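4.2 Gripper comparison on mixed containers

We compared two grippers on the same arm: the parallel-jaw Metden and the Plulerska, whose linked fingers close around an object. Both were driven by the Trimska controller at its default settings, and neither was retuned between objects. The Mao gripper used in Section 3 was left out of this comparison because its stroke is too short for most bottles.

Each gripper made 120 attempts. An attempt began with the arm at its home pose and ended when the object had been lifted, held for 3 seconds, and set back down. We counted a drop, a slip that turned the object sideways, or contact that knocked over a neighbor as a failure. The operator chose the target from a printed list and did not rearrange the group between attempts unless something had fallen off the table.

The Plulerska completed 96 of its attempts. The Metden completed fewer, and most of the difference came from tall containers, where the flat jaws touched the bottle along a narrow strip and the bottle swung during the lift. Glass was not a special problem for either gripper. Soft plastic was. When a thin-walled bottle gave way under the fingers, the force reading dropped and the controller closed further, which in several attempts pushed the bottle down and out of the grasp.

Containers lying on their sides were harder than standing ones. The approach path had to clear whatever stood behind them, and the wide housing of the Plulerska often came close to the next object before the fingers were in position. Figure 2 gives a view of the test table with a standing bottle held near its middle and other containers close by.

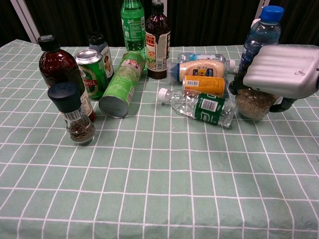 Figure 2. Grasp on a standing water bottle in the mixed container group.

We also changed the closing speed. Running both grippers at half speed reduced the number of knocked-over neighbors but had little effect on slips. The lower speed made each attempt longer, and we returned to the default for the tests in Section 4.3. Finger pads were replaced once, in July, after the Metden pads began to peel at the corners. Attempts made with the peeling pads were discarded and repeated.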